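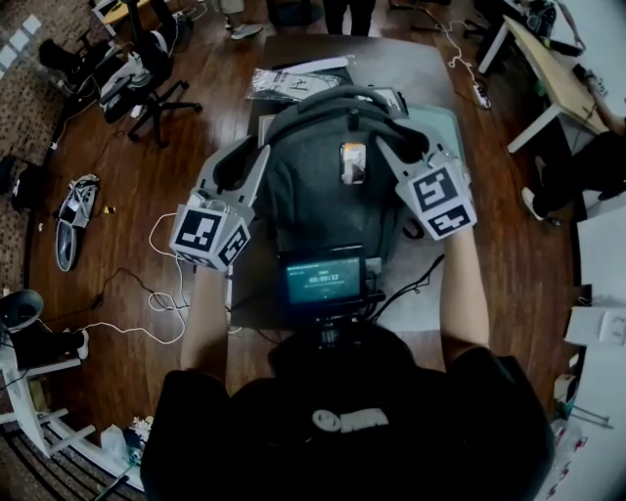 Teemu Tuominen wrote in to say that his daypack weighs more in October than it does in spring, and that he has never put anything in it on purpose to make that happen. He wanted to know how to empty it, clean it and pack it again in one evening without ending up with a pile of stuff on the table for a week.

The method below works for an ordinary backpack with one main compartment, a front pocket and maybe a laptop sleeve. If yours has more pockets, do them in the same order, largest first.

What you need

A table or a clear stretch of floor bigger than the bag lying flat
A trash bag
Two or three clear plastic bags, the kind that close
A flat box or a tray
A soft brush and a damp cloth
Mild dish soap
A sheet of paper and a pen
A timer, if you tend to drift

The timer is optional for most of this. I use one for the sorting step because I will read every old receipt otherwise.

Step 1. Lay the bag flat

Put the backpack on the table on its back panel or its front, whichever has the fewer things sticking out of it. Point the top handle away from you. Packing and unpacking a bag that is standing up means you only ever see the top layer, and the heavy things settle wherever they like.

Open every zipper all the way before you take anything out. If one sticks, leave it half open for now and come back to it in Step 4. Don't yank it.

Loosen the shoulder straps and any side straps to their full length. A bag with tightened side straps is smaller inside than it needs to be, and you will be fighting it later.

Step 2. Empty it, one pocket at a time

Start with the main compartment. Take out the big items by hand and stack them at the far end of the table. Then tip the bag over the tray and shake it. Do the laptop sleeve, then the front pocket, then the side pockets.

Keep each pocket's contents in its own heap until you have looked at them. If you mix everything together at this stage you lose track of where things used to live, and some of those places were good ones.

Check these spots, which get missed:

Under the stiff panel at the bottom, if it lifts out
Inside the rain cover pocket
Behind the back padding, where there is sometimes a flat opening for papers
The small pocket inside the top flap
The corner of the front pocket below the key clip

I found a Vekdale bus pass in the last of these, expired, with 5 rides left on it.

Step 3. Sort

Set the timer for 11 minutes. Everything on the table goes one of four ways.

Trash: wrappers, dead pens, receipts you have no use for, tissues, the hard end of a bread roll.

Goes elsewhere in the house: spoons, library books, mail, other people's gloves. Put these in the flat box. When the timer is done, carry the box around the house once and empty it.

Goes back in the bag every day: keys, wallet, charger, water bottle, whatever you would turn around for if you forgot it.

Goes back in sometimes: umbrella, sunglasses, gym clothes, spare layer.

The last group is where the weight comes from. Make it small. If you can't remember using something since you last emptied the bag, it stays home on a shelf near the door. It's still easy to grab.

If the timer goes off and you still have things in front of you, put them all in the box. You'll decide faster when you are standing in the room where they might belong.

Step 4. Clean the bag

Turn the main compartment inside out as far as it will go and brush the seams. Crumbs and grit sit in the bottom corners. A vacuum hose with a narrow end works too, but hold the lining so it doesn't get sucked in.

Read the care label before you use water. Plenty of backpacks should not go in a washing machine, and the ones with a coated lining can start to peel afterward.

Wipe the inside with the damp cloth and a drop of dish soap. Go over it again with plain water. For the outside, do the bottom first, then the back padding and the shoulder straps. The straps pick up more than you'd think from a summer of bare necks. Use the brush on mesh.

For a sticking zipper, brush the teeth dry first. Then rub the side of a plain pencil along them and run the slider back and forth a few times. If that doesn't help, try a bit of bar soap. If there are teeth missing, no amount of rubbing will fix it and the bag needs a repair shop. The man at Kawaguchi, our repair place on Clirnamwood Street, put a new slider on mine and it took less time than parking did.

Hang the bag upside down with all the pockets open until it is dry. Overnight is usually enough indoors. Don't put it on a radiator.

Step 5. Bag up the small stuff

Use the clear bags for anything that would otherwise roll around. One for cables and the charger. One for medicine, bandages and similar. One for pens if you carry more than two.

Clear is better than colored here. I had a nice set of cloth pouches from Clisomari and spent two years opening the wrong one first.

Squeeze the air out before you close each bag. Wind cables loosely and put them in flat. If you write on the bags, use a permanent marker and let it dry before you handle them.

Step 6. Pack it again

Lay the bag flat as in Step 1 and pack in this order.

1. Flat things against the back panel. Laptop, notebook, a folder. These keep the bag's shape and stop corners from digging into your back.

2. Heavy things next, close to the back panel and about halfway up. Lunch, a thick book, a full bottle if you don't trust the side pocket.

3. Soft things around them. A sweater fills gaps and keeps the heavy items from sliding down.

4. Clear bags on top, where you can see them when you open the zipper.

5. Front pocket: keys on the clip, wallet, transit card. Nothing else.

Stand the bag up and lift it by the top handle. If it swings to one side, move the bottle or the book across. Then put it on, tighten the shoulder straps until the bag sits against your back, and walk through the house once. You will feel a badly placed charger within a few steps.

Step 7. Write the list

Use the sheet of paper for this. Write down what goes in every day, pocket by pocket. Keep it short enough to fit on half the page. Fold it and slide it behind the laptop, or tape it inside the closet door.

Next time you empty the bag, hold the contents up against the list. Whatever isn't on it either gets written down or gets taken out.

If the bag has a tag with space for a name, fill it in now. A phone number is more useful than an address.

How often

I do the full cleaning twice a year and Steps 2 and 3 at the end of most months. For a kid's school bag, do Step 2 every Friday, mainly for the fruit.

Questions that came up

My bag smells even after wiping.
Sprinkle baking soda in the main compartment, close it and leave it a day. Shake it out outdoors and brush the seams. If there was spilled milk, you may have to do this more than once.

Does it matter if the heavy things are at the bottom?
For a short walk, not much. If you carry the bag for an hour, you will notice it pulling backward at the shoulders.

Can I leave the bag packed between uses?
Yes, apart from food and damp clothes. Take the bottle out too and leave the cap off.

What about a bag I'm putting away for the winter?
Empty it completely, skip Steps 5 to 7, and stuff it lightly with an old towel so the padding doesn't crease. Store it with the zippers open, somewhere dry. Put the rain cover in last so you find it first.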